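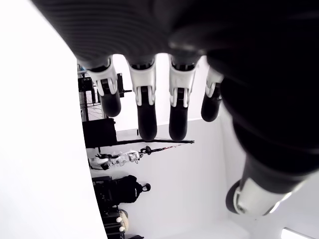 Activity room, pale walls and white surface, first reporting period.

Search this site Enter keywords Go

Trallow Puzzle Library: Progress Report to the Pawlak Fund
Submitted Feb 21, 2025, by Snežana Shehu

The grant supports the lending of puzzles and table games to households in the Wurier district, together with the fitting out of one activity room. During the period under review the library recorded 1316 loans to 226 registered households. Twist puzzles remain the most requested category, and 29 further cubes were purchased from the equipment line.

Work on the room is complete except for the shelving. Tables were chosen with plain white tops so that small pieces can be found easily at closing time. Each puzzle is now issued in a shallow tray, and the tray is returned with it. The cube is handed out scrambled unless the borrower asks otherwise.
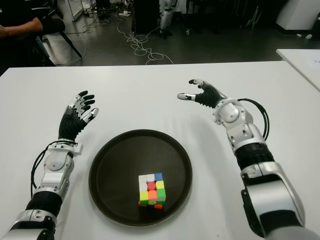 Panagiotis Trajkovski wrote in the visitors' book that the trays had ended the chasing of cubes across the floor, and asked whether larger ones could be provided for jigsaws. The request has been costed and can be met from the present budget.

Losses were lower than forecast. Of the items returned in the period, 111 required cleaning or minor repair, chiefly loose tiles and stiff turning.
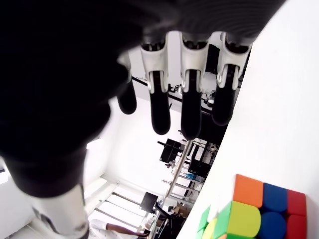
Replacement tiles have been ordered from Stastura and will be fitted before the spring lending round opens in March. The repair bench will be moved to the rear wall at the same time, and the loan cards will be reprinted with a line for missing parts.

No change to the approved budget is requested. The shelving invoice will be forwarded on receipt.

Filed under: Grant Reports, Play and Learning, Wurier

Comments (3)

mags_w
Will the new cubes be on loan before March or after?

Dennis
Larger trays please. A 500-piece won't fit on these.

Snežana Shehu
The new cubes go out with the spring round. Jigsaw trays should follow.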